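Imprimer | Envoyer par e-mail

Mardi 9 septembre — par Josiane Jacquet

Journée portes ouvertes à la cartonnerie Lemaire

La cartonnerie Lemaire ouvrait ses ateliers au public samedi, de 9 heures à 17 heures. Les visites partaient toutes les demi-heures de la cour, par groupes, avec casque et bouchons d'oreilles distribués à l'entrée. J'ai suivi celle de 10 h 30, conduite par Didier Besnard, responsable de la fabrication.

On commence par le magasin des bobines. Le papier arrive par camion et reste stocké debout, sur trois hauteurs. Les plus larges mesurent un peu plus de deux mètres. Une partie est du papier recyclé, l'autre de la fibre vierge, réservée aux emballages qui doivent supporter l'humidité.

L'onduleuse occupe toute la longueur du bâtiment principal. Le papier y passe entre des cylindres cannelés chauffés à la vapeur, puis on colle une feuille plane de chaque côté avec une colle à base d'amidon. Il fait chaud à cet endroit et le bruit oblige le guide à s'arrêter de parler. Il reprend ses explications plus loin, devant les échantillons : petite cannelure pour les étuis, grande cannelure pour les caisses, double cannelure pour les pièces lourdes.

Vient ensuite la découpe. Les formes en bois garnies de filets d'acier sont rangées à la verticale dans un local séparé. Il y en a 2 622, chacune avec son numéro et le nom du client. Certaines n'ont pas servi depuis longtemps, mais l'entreprise les garde — un client peut toujours recommander un ancien modèle. La presse Kutton, installée en octobre dernier, sort environ 3 000 plaques à l'heure. L'ancienne, une Triltholm, tourne encore pour les petites séries.

Au laboratoire, une caisse vide a été écrasée devant nous. C'était le moment préféré des enfants. On y mesure aussi la résistance à l'éclatement et le taux d'humidité du carton.
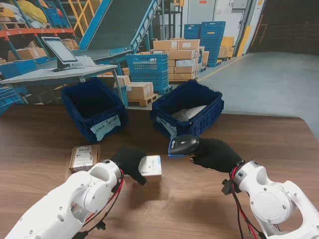
Les petits formats destinés à la vente par correspondance prennent une part croissante des commandes. M. Besnard a insisté sur les dimensions : beaucoup de clients demandent encore des boîtes trop grandes, qu'il faut remplir de papier de calage. L'atelier propose désormais deux gammes à hauteur réglable, avec des lignes de pliage supplémentaires.

La visite se termine par la salle des archives, où sont exposées des étiquettes et des boîtes à biscuits de la marque Skukurora, cliente de la maison pendant des années. Compter une heure et quart en tout. Le parking était complet dès 11 heures et il fallait se garer le long de la route.

Contact | © Tous droits réservés | Haut de page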